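From: Tresholm list member
To: tresholm-taps
Date: 24/10/2020
Subject: Re: Checkin log, style names and the half-star problem

On the export from the old log, a member wrote:

> I pulled my full history out of the tasting log last night and the
> style column is a mess. Half my saisons come through as "Farmhouse",
> the other half as "Other". Ratings look fine until you sort them, and
> then everything with a half star lands at the bottom. Is anyone else
> seeing this, or is it only the older accounts?

Same thing with mine, and my account dates from the first month. I had a little over an evening to go through it. What I found:

The style names changed in August, when the brewery list was merged with the one from Kultau. Anything logged before that kept its old style in the notes field, so the name is still there if you look one column to the right. I copied it back by hand for the Koppel beers and it took less time than I expected. The export stops at 500 rows, so if you have more than that you need to run it by year and paste the files together.

The half stars are a separate matter. They are stored with a comma in them, and most spreadsheets read that as text. Replace the comma with a period in that column only -- if you do the whole sheet you will wreck the tasting notes.

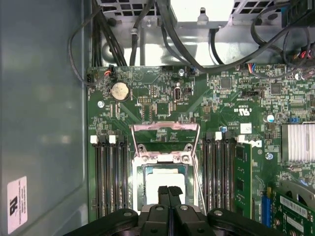
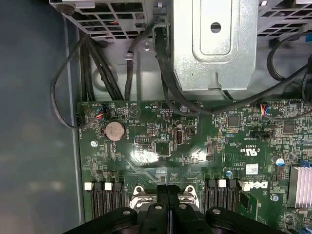
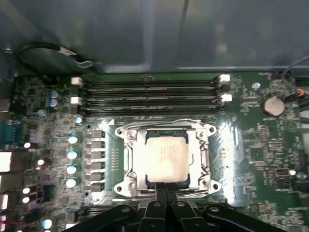
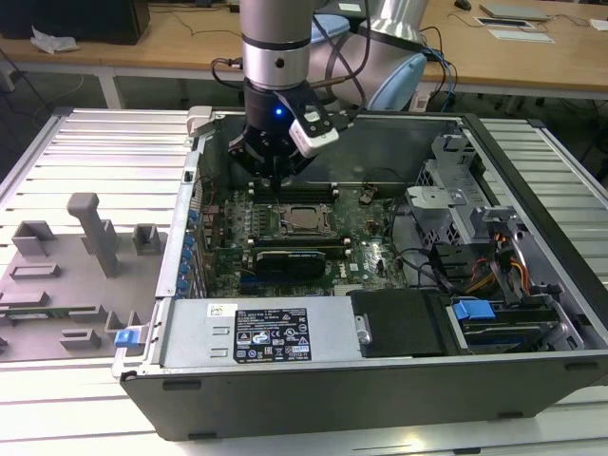 Kelik wrote back off list to say the comma fix worked on the bottle entries but left the draft ones alone, and that the draft ratings have a trailing space after the number which has to go first. Kelik also asked whether we want to keep the four-ounce pours as full check-ins or mark them as samples, given that 13 of the entries from the last Tresholm tasting were the same porter poured by different people.

I would mark them as samples. A full check-in ought to mean you had a glass of it. The porter was good, but it is now sitting at the top of the group page on the strength of one pitcher, and the pale ale from Koppel that people keep going back for is well below it.

On the trailing space, find and replace will do it if you select the rating column first. Put a single space in the top box and leave the bottom one empty.

Two things still open:

-- Collaboration beers show up once under each brewery. I have left mine alone because deleting either copy seems to take the rating with it.

-- Cellar dates are missing for anything entered from a phone. I don't know where those went. If you wrote them on the label, hang on to the bottle for now.

I will try the export again after the next update and post the result to the list. If your file opens with the columns shifted over by 4, that is the old template, and you should download the new one before changing anything.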